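Can a machine lay the table yet?

Gallery: household and shop-floor chores

The short answer is no, or not in a way that would save you any time. Parts of the job can be done by a machine, some of them quite well, and this page is about which parts. I spent a good deal of the summer asking people who work on it, and people who do the same work by hand for a living, what they thought was easy and what they thought was hard. The two groups did not agree.

What counts as a chore

Most lists of household work start with hoovering, and hoovering is the one chore that has been handed over with any success. The machine stays on the floor and does not have to pick anything up. If it misses a corner it can come back tomorrow. Mowing is similar. Washing up was partly handed over decades ago, but only the middle of it. A dishwasher does the washing. Somebody still scrapes the plates, loads the racks, unloads them and puts everything away.

That last part, putting away, is what a lot of the present work is aimed at. It means taking hold of an object, knowing which object it is, and setting it down in the right place the right way round. Shops have the same job under another name. Baoshan Long, who manages the stockroom at Jankauskaitė, a kitchenware shop with 2 floors and a very small lift, calls it facing up. Goods come out of a box and have to be set out so that a customer can see them.

"A new starter can face up a shelf of mugs by lunchtime on the first day," he told me. "Cutlery takes longer to teach. They put it down anyhow and then it slides."

Why cutlery is awkward

Cutlery is thin, it lies flat and much of it is shiny. Each of these is a nuisance for a machine.

A gripper with two fingers works by closing on something from both sides. A mug has sides to close on. A spoon lying on a table has a handle that is only a few millimetres off the surface, and the fingers have to come down almost to the table to reach it. Come down too far and they press on the wood. Stop too high and they close on air. A person handles this by sliding a fingertip under the handle or tipping the bowl so the handle lifts. We do it without looking.

Shine is the other trouble. A camera sees the light above the table reflected in the bowl of a spoon, and the bright patch moves when the camera moves. Ülle Org, who writes vision software at Nukoline, said that glossy white plastic and glossy glaze can be as bad as polished steel. "You get a very nice outline of the lamp," she said.

Then there is the matter of size. Sets of spoons often come in the same shape at different scales. To tell the small one from the large one you need to know how far away it is, or have something next to it to compare it with. Laid side by side they are easy to sort. Picked out one at a time from a heap, they are harder.

How the machines are being taught

There are several ways to get a machine to pick up a spoon. The oldest is to write down every movement. This works in a factory where the spoon is always in the same place, and it stops working when the spoon is moved by the width of a finger.

A second way is to drive the robot by remote control and record what it does. Danylo Antoniuk did this for most of last winter. He found it slow going. Putting a fork in a drawer took him longer through the controls than laying a whole table by hand, and he said his shoulders hurt by the end of a shift.

A third way is to leave the robot out of it for the time being. A person holds a gripper in the hand, with a camera on it, and does the chore with that. The recording shows the job from the gripper's side, and the person can move at something close to normal speed. The argument for it is mostly about cost and time. A hand-held gripper can be carried to a kitchen or a shop, and a robot arm generally has to be bolted to something.

Antoniuk has used both and prefers holding the gripper. He also pointed out what it leaves out. "My wrist knows things the recording doesn't," he said. "If the spoon starts to slip I turn a bit, and I couldn't tell you why I turned that way."

How much is enough

I asked how many recordings are needed for one simple task, such as moving a spoon from the table to a tray. The answer at Nukoline was 200 to begin with, done on different tables and in different light. With those, Org said, their test arm managed the move on 80 tries out of every hundred. She did not think that was good enough to show anyone. Out of a set of cutlery, it would leave a fair amount on the table or on the floor.

They then swapped the table for one with a strong grain and the number fell. Nobody on the team had expected the lines in the wood to matter as much as they did. A thin dark stripe along a handle helped, if anything, as it gave the software an edge to follow.

For comparison, I timed Normunds Petrauskas, who has been a waiter for 13 years, clearing spoons from a table in the café where he works. I did not get a useful figure. He picked them up in a bunch with one hand while he was wiping with the other, and he was talking to the next table at the time.

What he thought of it

Petrauskas was more interested than I had expected. He has no objection to a machine polishing cutlery, which is the part of the evening he likes least, and he would hand over carrying the trays downstairs as well. He would not hand over laying. His reason was practical: tables get moved, chairs get pulled across, people put their bags where the side plate should go, and laying is mostly working round all that.

Long said much the same about the shop. He would take a machine that emptied boxes on to a bench in the stockroom overnight. He could then do the shelves himself in the morning. He does not want one on the shop floor during opening hours, at least until it can be trusted near the glass.

Where that leaves us

Some jobs look close. Moving one kind of object from one known place to another can be done now, slowly, with somebody near by. Sorting things of the same shape by size can be done if they are spread out. Stacking plates is all right as long as the plates match.

Other jobs look a long way off. Emptying a mixed drawer is one of them. So is clearing a table after a meal, with food on the forks and a napkin over the knife. Folding came up in nearly every conversation and nobody had much good to say about it.

I will go back to Nukoline in September, when they plan to try cups and saucers together. Org is not looking forward to the saucers, which lie flat like spoons and do not have a handle. If you do this sort of work by hand, in a kitchen or a shop, and have a view on which part you would give away first, please write in. I have had several letters about ironing and would be glad of something else.

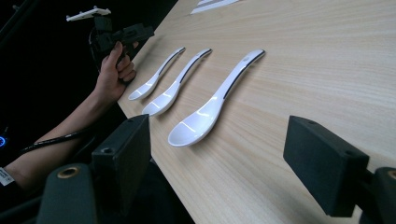 Words: Leire Bravo | Gallery | Aug 30, 2019

Three white spoons in three sizes, side by side near the edge of a pale wooden table, with a hand-held gripper in someone's grip at the upper left. The dark stripe on each handle is the sort of edge Org's software likes.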